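Kosinness Hand-Held Gripper Kit: Set-Up Guide

## Section 3: Planning and budgeting before you order

Welcome back, and thanks for sticking with us through the unpacking notes! We know it feels a bit backwards to talk about money and floor space in a set-up guide, but so many of our customers come back in June wanting a second kit (or a longer cord, or somewhere sensible to keep it all) that we've moved the planning pages up to the front. Put the kettle on, find a pencil, and work through the steps in order if you can.

### 3.1 Work out what you need

1. Write down the jobs you'd like to record, in plain words. "Reaching into a cabinet" is a perfectly good entry. "General handling" is a little too vague to budget from.
2. Beside each job, note whether it takes one hand or two. Grippers are sold singly under the Plokum name and in pairs as the Plokum Duo, and the Duo is the better buy if even a few of your jobs need both hands.
3. Measure the narrowest opening you expect to reach into, then check it against the gripper drawing in Appendix B. Allow for your hand and wrist as well, and for a sleeve if you work somewhere chilly.
4. Walk the route from your work spot to the nearest power point and measure that too.

> **Note:** Please measure with the cabinet doors open and everybody's gear in its usual place. A tidy room on planning day has a way of filling up again by Monday.

### 3.2 Set your budget

1. Start with the kit itself. Your quote from Bautista, our distributor, lists grippers, wrist straps and printed markers on separate lines, so you can see what you're paying for and leave out anything you already own.
2. Set aside $2,000 for the bits and pieces that aren't on the quote: storage, a charging shelf, replacement straps, and a chair or stool that suits low work. If you end up not spending it all, lovely!
3. Add a line for staff time. We suggest 3 paid practice sessions per operator before you record anything you mean to keep.
4. Decide who signs off on consumables. Markers get scuffed, and it's a nuisance to wait on a purchase order for a sheet of stickers.

Low work deserves a line of its own in your plan, especially if your operators will be down near floor level with one gripper deep in a compartment and the other held close. Cabinets are often the first thing people want to try, and they ask more of the shoulders than a bench does, so build shorter shifts into your costing and be generous with breaks. 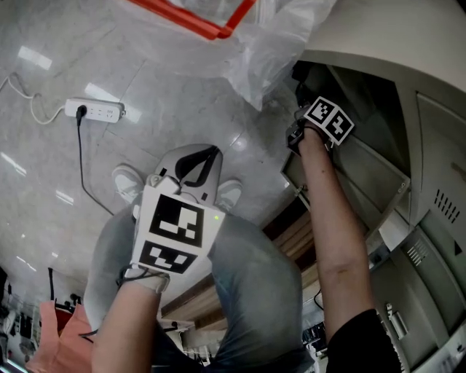

**Should we buy one pair of grippers or two to begin with?**

Start with one pair, run it for 7 weeks, and order the second once you know how many hours a day it's in use. Bautista will hold your quoted price for that long, so there's no penalty for taking your time.

### 3.3 Plan the work area

1. Choose a spot with firm, level flooring and enough room for the operator to shift their feet without stepping on a cord.
2. Budget for a power strip and cord covers if the strip is going to live on the floor.
3. Mark out a place for small electronics and loose cables, on a counter or shelf close at hand.
4. If you've purchased the Dredis software licence, make sure the computer running it can stay put for the whole session.

> **Caution:** Switch off and isolate any electrical cabinet before reaching inside. Have a licensed electrician confirm this for you, and include their fee in your budget.

> **Caution:** Keep cords clear of the operator's feet. Check them again every time the work moves to a new position.

### 3.4 Place your order

1. Fill in the planning sheet at the back of this guide and keep a copy.
2. Send it to Bautista with your preferred delivery week. Allow 5 business days for a reply.
3. Check the reply against your sheet, line by line, before you approve it.

Prices on the planning sheet apply to orders placed from Friday, March 1, 2024. For straps and markers ordered on their own, skip ahead to Section 7.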